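Speaker notes — Bezawit Birhane, Zedberg workshop, afternoon session

Slide 1. Title. Skip the bio. Go straight to the question: does a grasp policy trained only in simulation pick worse when the target has loose parts attached?

Slide 2. Setup. One arm, fixed base, two-finger gripper, stone counter. Scenes are generated in Zokora. The target is always the brown flask; everything else on the counter is a distractor drawn from the Kellow object set. Textures and layout change per scene. Mention that the seed list is in the handout.

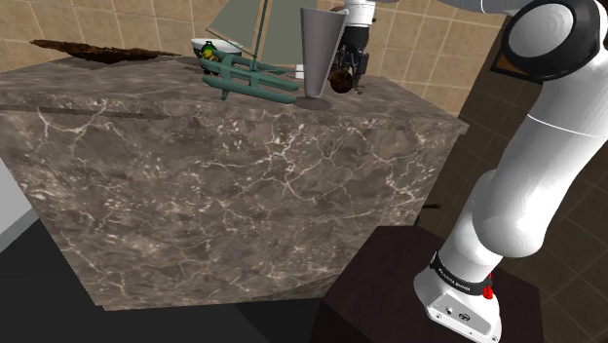 Two camera views go to the policy, one fixed and one at the wrist. Both are resized to the same input before encoding. No depth. Someone will ask about depth — answer is on the backup slide.

Slide 3. Training data. 50 scripted demonstrations in the small condition, 100 in the large one. Same network, same schedule. The baseline is the Vuorinen planner with full object pose, so it has information our policy doesn't get. Say this clearly before showing the table.

Slide 4. Wrist view. Slow down here. The collision mesh covers the body and neck only. The string is rendered but has no contact model, so the fingers can pass through it. A grasp on the body is therefore easier in the simulator than it would be on hardware.

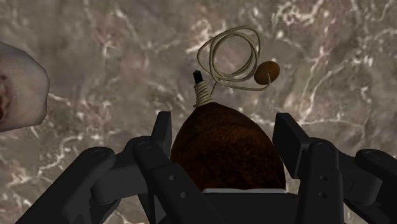
Wrist camera view: flask between the fingers, string and tan disc beyond the stopper.

Slide 5. Results. Read the large condition first. Evaluation is 115 held-out scenes per condition, with the success test applied at the end of each episode. Failures get two labels, missed contact and slip after lift. Do not read every row.

Slide 6. Limits. One target, one gripper, no string contact. Hardware runs start in January. Leave this slide up for questions.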